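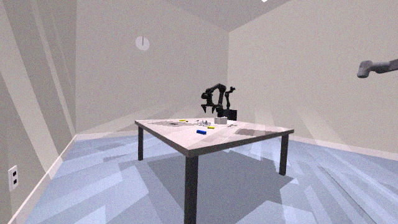
Plindoton's reading room is staying open late

Good news for anybody who, like me, does their best thinking after supper. The Plindoton library is keeping its upstairs reading room open until 10 p.m. on weeknights, starting the first full week of January. I got the word on Dec 31, 2024, while I was returning a stack of overdue mysteries (yes, I paid up), and I may have let out a small cheer at the front desk.

If you haven't been upstairs lately, the reading room is the long one over the children's section with the radiators that knock. It has closed at 6 for as long as I've lived in town, and that never made much sense to me. Most people are only just getting home at 6! By the time you've eaten and found your other shoe, the lights are off and the door is locked.

Eimear Brophy, the branch manager, told me the idea came out of a survey the library ran in July. They got 306 replies, way more than they expected for a summer month, and the most common request by a mile was evening hours. Second was better coffee. She's working on the coffee.

"We had nursing students, people studying for the citizenship test, a man writing a history of his bowling league," she said. "They all wanted the same thing, somewhere quiet to sit after dinner."

The late hours are a trial for now and will run for 4 months. The town is covering the heat and lights, and one extra staff member will be on each night. Only the reading room and the restrooms on that floor will be open after 6 - the downstairs stacks, the printers and the children's section keep their usual schedule. If you want to borrow something in the evening, put it on hold online before 4 p.m. and it'll be waiting on the cart at the top of the stairs.

You'll need your library card to get in after 6, and kids under 14 have to come with an adult. Use the side door on the parking lot, which has a new light over it and a buzzer. I tried the buzzer. It's loud!

I also ran into Liam Mac Suibhne, who teaches the adult GED class across the street at the Ní Chonaill Center, and he was about as pleased as I was. His class lets out at 8, and for years his students have been finishing their homework in parked cars or at the doughnut place. He figures up to 300 people come through his program and the English classes over a year, and plenty of them share small apartments with little kids. "Give them two quiet hours and they'll fly," he said.

A couple of people have asked me about parking. The lot is free after 5, same as always, but the 2 spaces closest to the side door are now for permit holders only, so watch for the blue signs. The Wilanex Street bus still stops out front, with the last one heading back downtown at 10:12. That gives you enough time if you pack up when they dim the lights.

Eimear says they'll look at the door numbers in the spring before deciding whether to keep going, so if you like the idea, show up. Comments can go in the box on the landing or to any of the desk staff. I'll be at the table by the back window most nights, probably with my shoes off, and you're welcome to the other chair.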